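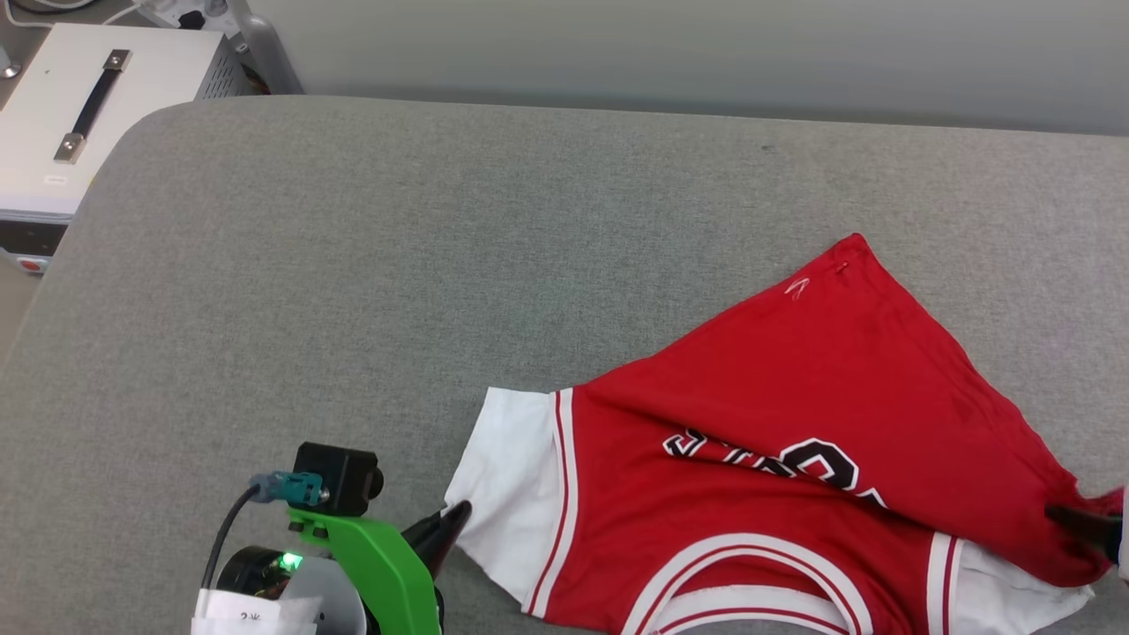

Saturday, the away trip to Sostport

Home Older entries Newer entries Archive Contact

Up before the alarm. Porridge, two cups of tea, then out to look at the sky, which was grey and stayed grey all day. The coach was due outside the Osham baths at half past eleven and came at ten to twelve. The driver had been sent to the wrong car park. He was not pleased and neither were we.

There were fewer of us than last season. August is a poor month for it, with people away, and it was only a pre-season game. I sat near the front on the left, my usual side, and read most of the paper before we reached the bypass. Roadworks after that. We stopped at the services for twenty minutes and I had a cheese roll that cost more than my lunch does for two days at home. I shall take sandwiches next time. I wrote that last year as well.

Sostport has not changed much. The fish market is shut and they have put flats where the ice house was. The sports hall is the same, with the same bad step at the side door. I went in at 1445 to get a seat by the halfway line, and paid for a programme, a single folded sheet with two of our players' names spelt wrong.

The game was better than I expected. We started badly and were behind at the end of the first quarter. Hrytsenko came on after that and slowed everything down, and the younger ones stopped throwing the ball away. He is not quick any more but he always seems to know where the next pass is going. He played most of the second and third quarters and then sat down with a towel over his head. We won by 4, which flattered Sostport a bit. Their big centre missed nearly all his free throws. The man next to me, a home supporter, groaned at every one and offered me a mint after each groan. I had four mints.

I met Birger Halvorsen at the tea counter afterwards. I had not seen him since he moved out here. He has given up refereeing because of his knee and now does the scoring table for the under-fourteens. He thinks the league will be down to eight clubs within a couple of years. I said I thought it would manage, but I don't know that it will. Fuel has gone up, hall hire has gone up, and our own hall wants 60 pounds a session from September. He asked after Margaret and I told him she was well and had taken up the allotment again. He is going to send her some rhubarb crowns. I must let him have the new address.

The coach home was quiet. Someone had a radio on low for the football scores. I did most of the Gristo puzzle book, all but 2 clues on page nine, one of them a river beginning with T that I am sure I know. It rained from the junction onwards and the heating came on and could not be turned off.

In by twenty past eight. Margaret had kept me some pie. The kitchen tap is dripping again, so the new washer has not cured it, and I shall have to take it apart tomorrow before her sister comes. Put the bins round the front. Wrote the score in the book and the fare underneath it.

Things to do: washer, rhubarb (address to Birger), ring about the boiler, find out when season tickets go on sale.

Bed at half past ten. Still raining.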